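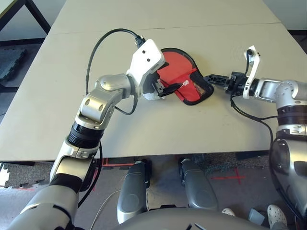 Red pot holder on the beige table, one arm at each end.

February, notebook 2, sourdough oven trials cont.

Start 7.40. Starter fed last night at 22.00 with the Janberg rye, kept on the shelf over the boiler. Doubled and just starting to sink in the middle when I got in. Used it anyway.

Batch A: Janberg strong white, 500 g, water 340 g, salt 10 g. Batch B the same with the Jastisdale flour. B took the water more slowly and was still shaggy after the first rest. Lotte Claeys thinks the Jastisdale sack is drier than the last one. We have no moisture meter, so that stays a guess. Gave B another 15 g of water at the second fold and wrote it on the tub lid.

Folds every 40 minutes, four in all. The third was late on both (phone call with Van der Linden about the replacement door seal — they now say end of the month). Room 21 at the start, 23 by noon once the oven was on.

Oven: the deck is still running cold at the back left. Probe on the stone, after an hour's heating:
front right 244
front left 241
middle 238
back right 236
back left 219
Same pattern as last time, a bit worse. Riet Van Dijk had the rear panel off in January and found the element sound, so I would look at the seal first. Not worth moving the thermostat until the new one is fitted.

Baked A at 13.10, B at 13.50, lids on for 20 minutes, then off. A opened well along the cut. B spread more and the ear is flat, which may only be my extra water. Turned the back left loaf halfway through in both batches. Its base was still pale, so it had another six minutes straight on the stone.

Crumb after cooling: A fairly even, one large hole under the crust at the shoulder. B closer, slightly gummy towards the bottom. Taste near enough the same, B a little more sour. Lotte preferred B toasted.

To do:
— repeat B without the extra water
— ask Sernness for the price on a 50 kg order, and whether they still deliver on our side of the canal
— new blades for the lame, the last one is dragging
— Riet to bring the long probe back
— label the tubs on the side as well as the lid. Lids got swapped at the sink and I had to go by the look of the dough

Leftover starter in the fridge, small jar, bottom shelf.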